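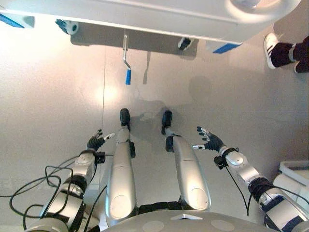 Kapitel 7
Der Heimkehrerfilm

7.1 Einführung

Der Heimkehrerfilm erzählt von Menschen, die nach einem Krieg in ein ziviles Leben zurückkehren. Er wird oft als Untergruppe des Kriegsfilms behandelt, kommt aber meist ohne Kampfszenen aus. Schauplätze sind Bahnhöfe, Küchen, Werkstätten und Amtsstuben. Der Krieg selbst ist vorbei und wirkt in Gesprächen, Gewohnheiten und Verletzungen der Figuren nach.

Nach der Bearbeitung dieses Kapitels können Sie
- den Heimkehrerfilm vom Kriegsfilm und vom Familienmelodram abgrenzen,
- die typischen Stationen einer Heimkehrererzählung benennen,
- an einer Filmszene zeigen, wie Rückblenden und Ton eingesetzt werden.

Schlüsselbegriffe: Ankunftsszene, Trümmerfilm, erzählte Zeit, subjektiver Ton, Ellipse

7.2 Woher die Form kommt

Die Geschichte vom Soldaten, der nach Hause kommt und dort nicht mehr zurechtfindet, was er verlassen hat, ist älter als das Kino. Schon die Odyssee endet mit einer Heimkehr, bei der der Held zunächst nicht erkannt wird. Das Kino griff den Stoff nach dem Ersten Weltkrieg auf. In Deutschland entstanden nach 1945 die sogenannten Trümmerfilme. Wolfgang Staudtes »Die Mörder sind unter uns« (1946) beginnt mit der Rückkehr in ein zerstörtes Berlin. Im selben Jahr kam in den USA »Die besten Jahre unseres Lebens« von William Wyler heraus, in dem drei Veteranen in dieselbe Stadt zurückkehren und dort sehr verschiedene Verhältnisse antreffen.

Beide Filme arbeiten mit dem gleichen Grundproblem: Die Zurückgekehrten und die Daheimgebliebenen haben dieselben Jahre unterschiedlich erlebt. Daraus entstehen die Konflikte um Arbeit, Ehe und Schuld, die in diesem Kapitel untersucht werden.

7.3 Ein Arbeitsbeispiel

Als durchgehendes Beispiel dient der Spielfilm »Onivitz« des Regisseurs Lucian Stanciu. Die Handlung setzt im August ein. Der Funker Matei kommt in sein Heimatdorf zurück und findet das Elternhaus von Fremden bewohnt. Das Drehbuch schrieb Lambros Alexiou. Der Film besteht aus 571 Einstellungen, von denen nur 29 als Rückblenden angelegt sind. Keine davon zeigt ein Gefecht. Zu sehen sind Wartezeiten, Märsche und das Funkgerät.

Für die Dorfszenen wurden über 300 Laiendarsteller eingesetzt. Stanciu ließ sie ihre Texte im örtlichen Dialekt sprechen, während Matei Hochsprache spricht. Der Unterschied ist ab der ersten Szene hörbar und wird im Dialog nie erwähnt. Das Einstellungsprotokoll der ersten Filmrolle finden Sie im Anhang C.

Arbeitsaufträge

1. Lesen Sie im Protokoll die Ankunftsszene. Notieren Sie, wann die Kamera Mateis Blick übernimmt und wann sie ihn von außen zeigt.
2. Vergleichen Sie die Szene mit dem Anfang von »Die Mörder sind unter uns«. Welche Informationen erhält das Publikum jeweils durch den Schauplatz, welche durch den Dialog?
3. Schreiben Sie eine Szenenanalyse von höchstens 200 Wörtern zu einer Rückblende Ihrer Wahl. Gehen Sie dabei auf den Ton ein.

Der folgende Abschnitt 7.4 behandelt die Ankunftsszene im Einzelnen.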